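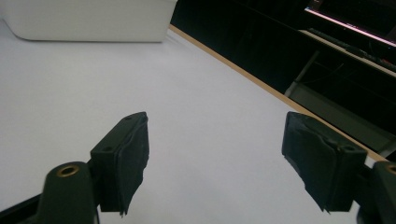
1/ Tue 18 July. We finished the second round of recordings for the pick-and-place model in Ledorstead. The total is now 3196 short demonstrations, all made by hand with the gripper tool. I want to write down a few things before I forget them.

2/ In the first round, in February, we told every person exactly how to move. It was a mistake of mine. The recordings looked very clean, but the model learned only one path to the bin and it got lost when the object was turned a little.

3/ In this round I gave only the start and the goal. People approach from the left, from the right, some slowly, some in one quick move. The data is less pretty and I like it much more.

4/ Pads. The rubber becomes rough and starts to fray at the lower edge. I used to change the pads at the first sign of this. Now I keep a part of the recordings with worn pads, and I write the pad condition in the log. The robot will also have old pads one day.

5/ Imad Karam asked me why we record the moments when the gripper is open and holds nothing. The model must also learn what "not yet" looks like. In our first set we cut these parts away to save disk space, and the policy closed its fingers too early.

6/ Session length: I stop everyone after 200 demonstrations. We tried 300 in one day and the last ones had to be thrown out. The hand gets tired and the tool begins to tilt.

7/ A small thing which cost us two days: the clock of the tool and the clock of the logging computer did not agree. Please check this every morning. I now clap the fingers together 6 times at the start of each session, and I line up the two records from this.

8/ Next is training on the full set, which we named Takorus. I will also train on the February part alone, with the same settings, so that the comparison is fair. When I have the numbers I will post them in this thread, also if they are bad.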